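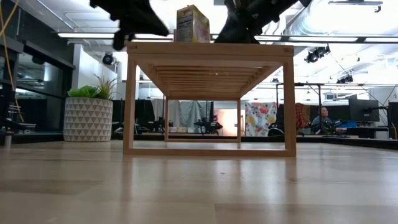 Session 4 compares finger shapes for two-arm handling of boxed goods. We use two sets this term: the Skjelbred wide finger and the Gamus narrow finger. Both fit the same wrist plate, so the arm program stays the same and only the finger offset changes. The test piece is an upright food carton standing on a slatted wooden rack, with one gripper working from each side. Slats matter for this test. A fingertip that comes down too low can catch on a rail, and a thick top rail leaves little room for error at the front.

**Before you start**

- Read the Finstead controller sheet, sections 2 and 3.
- Set closing force to 10 N on both sides.
- Check that the offset on the pendant matches the fingers fitted – Fletcher Brunton will sign this off.

**Procedure**

Run 50 lifts with each finger set. Raise the carton clear of the slats, hold, and put it back on its mark. Log a slip, a dent or a tilt as separate faults. If the arm stops itself, log the stop and carry on from the next lift.

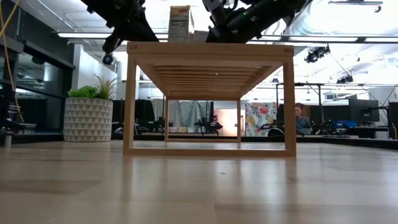 Move the carton to a new start position after every 10 lifts, and keep to the order on the log sheet. Do not change force and position in the same block. Last year one group did both, and we could not tell which had caused their 17 faults.

**Approach angle**

The arms come down from overhead, so a steep approach keeps the links away from each other but puts the fingertip nearer the rail. A shallow approach does the opposite. Try both with the wide finger before you pick one.

**Write-up**

Two pages, with the fault table first. Say which finger you would choose for the Lallau packing task and why. Hand in to Anahera Sutcliffe by the end of November. Late logs go in the same tray.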